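**January, 9:40 pm, shared shop at Emdale**

Picked up where I left off on the Clulero pair, meaning I spent the first part of the evening looking for the hex key I left off with. It was in my coat.

Left gripper first. The finger still drags on closing. I had blamed the spring, and before that the print, and before that Nevzat Bilgin, who designed the knuckle. Took the joint apart and the pivot screw was one size too long and rubbing on the inside of the shell. I picked that screw. Swapped it, put a dab of grease on the pin, and the finger now goes the full travel without the little cough it used to make near the end. Have apologized to the spring.

Right gripper is fine. It has always been fine. I don't know what I did differently and I would like to.

Marker panels: reprinted both sets on matte stock. The glossy ones were throwing glare from the tube lights and the tracker kept losing the left hand whenever the wrist rolled outward. Stuck down with the thin double-sided tape from the Aksoy drawer (someone write that on the reorder sheet, I used the end of it). Rub the corners down hard. One lifted last time and gave me a whole run in which my left hand lived slightly inside the table.

Then harness on, straps snugged up, and over to the desk for the notebook task: come in with both hands, tips open, take the notebook by its near edge, turn it over, put it back. 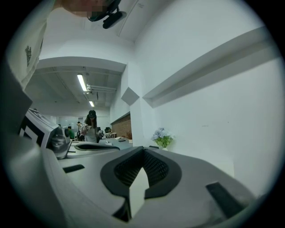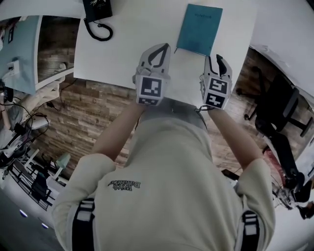 Tracking first. Out of 200 logged poses on the left hand, 6 came back as garbage, and those were bunched at the point where I turn the wrist to get under the cover. With the glossy panels that stretch was a write-off, so I'm calling it a win and not looking at it too closely until tomorrow.

The task is another matter. Notebook covers are smooth and the tips don't bite. If I squeeze harder the cover bows and the whole thing shoots off toward the phone. If I squeeze softer I am just petting it. Nevzat says I'm approaching too flat and should come in steeper with the lower tip leading. He demonstrated this with his bare hands, which have the advantage of skin.

Tried it his way. Better, annoyingly. Two clean flips in a row, then a drop, then I got cocky and changed my stance and lost it completely.

Things I know now:

- Strap length matters more than I thought. When the harness rides up I hunch, and when I hunch my elbows go wide and the fingers come in crooked.
- Zero the jaws with the harness already on. I did it on the bench before suiting up and the left read slightly closed when it was all the way open.
- File 905 is junk. I forgot to start the left stream. It is a very nice recording of my right hand doing half a job.
- The tape needs longer to set than I gave it. The package says so in large letters.

To do:

- Cut softer tip pads. There's a sheet of the Cedadora rubber left, enough for one set if I don't mess up the first cut. Mark it out in pencil before touching the knife.
- Check every pivot screw on the spare pair for the same length problem. I built those the same night, so I'm not hopeful.
- Ask Nevzat for the newer knuckle file, the one with the wider boss. He says he sent it. I have a file with that name and it is the old knuckle.
- Add a start check to the script that refuses to record unless both streams are live. I wrote this same line on the previous page and underlined it.

Grippers are on the shelf with the jaws open. Please leave them open, the left one takes a set if it sits closed overnight. Hex key is back on its hook.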